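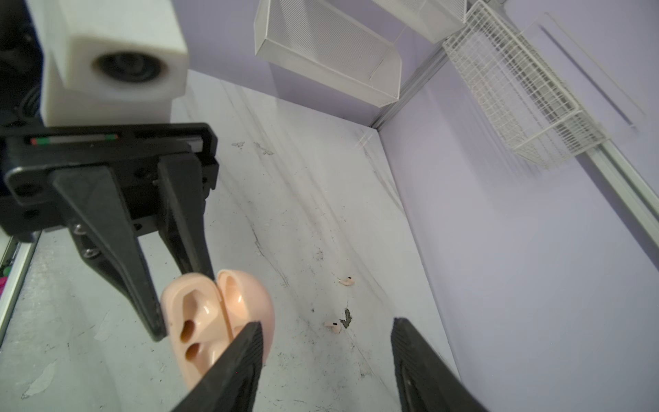
Black and cream.

Painting the hallway, part two

2025-05-26

The hallway is finished apart from the strip above the front door, where I still can't reach without standing on something I don't trust.

When I wrote the first part in December I had got as far as stripping the old paper and finding out what was under it, which was more paper. Under that was a green gloss that went up to shoulder height and stopped in a wavy line. I sanded it over a couple of weekends and then left it alone until the spring, mainly from lack of interest.

Zoriana Karpenko from two doors down has the same hallway the other way round, and she painted hers dark blue all over, ceiling included. It looks very good. It also has a window at the far end, and mine has had that window blocked up since before I moved in. I tried a sample of her blue on the wall by the meter cupboard and it was like looking into a coal hole, so I went for cream on the walls and black on the skirting, the door frames and the banister.

The cream took three coats. The tin said two, but the green kept coming through along that wavy line, and in the end I bought a stain block and did the bottom half again. If you have old gloss, do that first. Sanding alone was not enough for me, and the extra coats cost more than the stain block would have.

The total came to £188, including rollers, tape and a decent brush for the banister. I had planned on £100. A joiner quoted me £176 just to replace the skirting, so I filled the dents and kept the old stuff. You can find the filled bits if you look for them, particularly by the kitchen door.

I used satin for the black. Full gloss showed every brush mark on the test piece, and the matt picked up fingerprints within a day. Satin does get dusty. I wipe the skirting down when I hoover, and a damp cloth is fine for it.

The banister was the slow part. There are a lot of spindles and each one has four sides and a twiddly bit in the middle. Min-kyu Yoon came over to help with those and was much neater than me, so the bottom flight is his and the top flight, which visitors don't see, is mine. We put lining paper down on the stairs and it slid about. Next time I'd tape it at every step.

One mistake to own up to: I took the tape off the door frames too late, once the paint had gone hard, and it lifted a thin strip all the way up on the left of the living room door. I had to cut it back with a blade and go over the edge by hand.

The old lampshade has gone back up for now. It is brown and doesn't go with anything. The landing is next, and I haven't bought the paint for it yet.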